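Gremwood Two-Drawer Hall Table: Review After a Winter of Use

Posted Oct 31, 2019 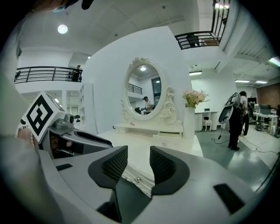 Is the Gremwood worth the money over a flat-pack hall table?
For a narrow hallway where it will be used every day, I think so, provided you can live with slow delivery and drawers that need some adjusting at the start.

I bought the table for the front hall of a weatherboard house with uneven floors. The old one was a hand-me-down that had lost a foot and was propped on a folded beer coaster. I wanted something with drawers for keys, mail and dog leads, shallow enough that the front door would still open fully. That ruled out most of what the big stores carry, which tends to be built for wider halls than ours.

Price and ordering

The table was $298 plus $52 delivery, ordered through the Dotemley website. Dotemley is the only online seller I could find with the two-drawer version in stock. The three-drawer version was easier to get but it is 1200 mm wide and would have run past the doorway to the lounge room. Ours is 900 mm wide and 310 mm deep.

Delivery was quoted at ten working days and took 19. The tracking page said "with carrier" for most of that time. When I rang, the person on the phone was polite and couldn't tell me any more than the page did. The carton arrived with one crushed corner, but the packing inside was good and nothing was damaged.

Assembly

It comes in two cartons' worth of parts packed into one. The top and the drawer box are already joined, so you are only fitting the legs, the bottom rail, the drawer runners and the knobs. I did it alone in an hour and a quarter, including the time spent looking for a Phillips head that fitted. An Allen key is supplied. You will want your own screwdriver.

The instruction sheet is drawings only. Step 4 shows the left and right runners the same way around, which is wrong. The runners are stamped L and R in very small letters on the underside. If your drawer goes in halfway and stops, you have them swapped. I had to take both out and start that step again.

The legs bolt on with two bolts each. Leave them all finger tight until the bottom rail is in, then go around and do them up. There are screw-in levelling feet with a good amount of travel, and on our floor I needed nearly all of it on the back left.

Drawers

They were stiff out of the box. The right one caught on the way in and had to be lifted slightly to close. I rubbed a plain candle along the runners and backed off the front screws a quarter turn, and both have been fine since. A table at this price shouldn't need that, but it was ten minutes' work.

Inside, each drawer is 80 mm deep. That is enough for sunglasses in a case, a torch, or a stack of envelopes lying flat. It isn't enough for a standard box of tissues. There is no stop at the back, so if you pull hard the whole drawer comes out in your hand. I did this twice in the first week and put everything on the floor both times. A small block glued behind the front rail would fix it and I haven't got around to it.

The knobs are held by one screw each from inside the drawer and they work loose. I put a dab of thread locker on them in the second month. If you would rather change them altogether, the hole is a standard size and any single-screw knob from the hardware store should fit.

Finish

The paint is a satin finish and wipes down easily with a damp cloth. Red wine came off. Biro didn't come off completely. There is one chip on the front edge of the top where I dropped a bike lock on it, and a smaller one on a leg from the vacuum cleaner. Neither has spread. No touch-up paint is included. I asked Dotemley for the colour code and they sent it within a day, which was a better experience than the delivery.

Dust collects in the moulding. If you dislike cleaning fiddly edges with an old toothbrush, buy something with square edges.

Stability

With the feet adjusted it doesn't rock. It is light, though, and a child leaning on the front with both drawers open could bring it forward. There is a wall strap in the hardware bag and I would use it in any house with small kids. The strap screw is too short for plasterboard, so buy a proper anchor.

What else I looked at

The Nanton console was $171 and is the obvious cheaper choice. It has one drawer, and the display model in the shop wobbled when I put my hand on it. If all you need is somewhere to drop the mail, it would do the job and you'd have money left over.

The Zacharopoulos hall stand is much better made, with dovetailed drawers that glide shut. It also costs more than twice as much and has to be ordered eight weeks ahead. If I were furnishing a house I meant to stay in for 20 years, I'd have saved up for it.

I also looked at second-hand tables for a couple of months. There were plenty of nice ones, nearly all of them too deep for our hall.

Good points
Fits a narrow hall
Levelling feet with plenty of travel
Easy to wipe down
Helpful about the paint colour

Bad points
Slow delivery
Error in step 4 of the instructions
No drawer stops
Knobs work loose

Rating: 3.5 out of 5. I'd take half a point off if you have to pay someone to put it together.

Update on the warranty: a reader asked whether it covers the drawer runners. The card in the carton says 12 months on the frame and six months on moving parts, and the runners are listed under moving parts. Keep the receipt email, as there is no serial number on the table.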